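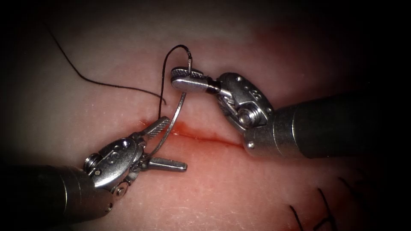 Como montar uma demonstração de sutura robótica num dia aberto

Imprimir | Enviar por e-mail

Notas rápidas da nossa, no Canholm, 11 de outubro de 2022. Quem for repetir em dezembro começa por aqui.

Antes de abrir as portas

1. Almofada sintética bem presa à base. Um único corte direito, comprido que chegue para vários pontos.
2. Corante vermelho dentro do corte, pouco. Alastra — não faz mal.
3. Agulha curva, fio preto. Sobre o fundo claro o público segue melhor.
4. Dois braços, um de cada lado do corte. Testar o alcance dos dois antes de chamar o grupo.

O ponto, passo a passo

Pinça direita segura a agulha perto da ponta do fio. Esquerda aberta, à espera do outro lado. Rodar o pulso, seguir a curva da agulha, nunca empurrar a direito. Passar, puxar o fio devagar, dar o nó, cortar. Deixar as pontas curtas mas visíveis, as pessoas perguntam sempre pelos nós.

Grupos de 30 no máximo. Tivemos 31 num e os de tras não viam o monitor. A Halyna Tkachuk comanda, a Zlata Polishchuk explica, trocam ao fim de cada grupo.

Peças pequenas

Para a parte de agarrar objectos convem ter peças com formas chatas: parafuso, pino, cordão, argola. Segurar por baixo, deixar a parte de cima livre. Cuidado com o cordão, enrola-se em tudo. 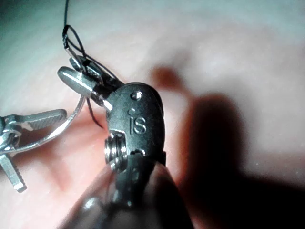 Fecho preto seguro por baixo, com o pino metálico e o cordão à vista.

No fim

Contar as agulhas — todas. Guardar a almofada. Dúvidas com o Tymofii Prokopenko.

139 partilhas | 4 comentários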